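Sorting Dark Laundry on the Bed: What We Learned
Student project report, Home and Living Studies
Buppha Thongsuk, Requena group

Why I picked laundry

Everyone in my class went for kitchens. I wanted the pile of clean clothes that lands on a bed and stays there until somebody needs to sleep! My question was simple: does it help to deal with the black clothes first, while the light is still good, or leave them to the end? I live in a share house on Flollbridge Road with two other students and we all wear a lot of black, so I had plenty of material to work with.

I read the Retden workbook chapter on household routines before starting, and borrowed its idea of a "landing zone", meaning one flat surface where clothes go before they go anywhere else. Ours was the bed. A bed is a great height for folding if you're my height, and you can spread things out properly (the floor was hopeless, I tried it in March and my knees complained for days).

Setting up

I like a bed to have a firm layer on top for this job. Soft doonas swallow socks and make it hard to get a straight crease. A woven mat over the bedding gives you a flatter surface, and if it has stripes you can line up a trouser leg against them, which I found weirdly satisfying. A patchwork quilt underneath is fine as long as the mat covers the part you're folding on. 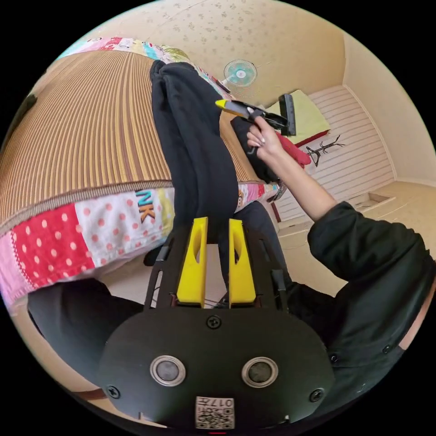

Long black garments were the ones I got fastest at. My method was to hold the piece up by one end and let it hang for a moment so the weight pulled the creases down, then lower it onto the surface and fold it lengthwise. Folding first and smoothing afterwards took me longer every time, and the result looked worse. Hanging it up also shows you which way round it is. With black fabric on a dull afternoon that's half the battle, and I put more than one pair away inside out before I worked it out.

I kept a tally in my notebook. One big evening load came to 19 pieces, and the dark ones held me up far more than anything with a pattern on it. Colours tell you where the front is. Black tells you nothing until you find the label.

The trouble with heaps

Thick tops were the real challenge, and also my favourite part of the project. A soft, fleecy top doesn't want to be a rectangle. It slumps, the sleeves go wandering off, and if you grab it in the middle you just get a bigger lump.
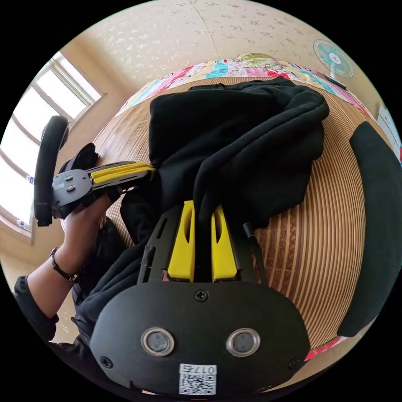
What worked best was finding a sleeve first and following it back to the shoulder. Once I had both shoulders I could give the whole thing a shake and lay it face down, sleeves in, bottom up to the top. If there's a hood, I fold that in last.

I tried the Joteo folding card too, the stiff sheet you wrap a shirt around. Lovely for T-shirts! For anything bulky it kept popping out, so I gave up on it after 2 goes.

Results and next steps

Doing the blacks first won easily in my house. The job felt lighter once they were gone, and I stopped finding odd black socks in with the towels. Next term I'd like to repeat it with a proper lamp beside the bed, and get my housemates to try the sleeve-first method without me hovering over them.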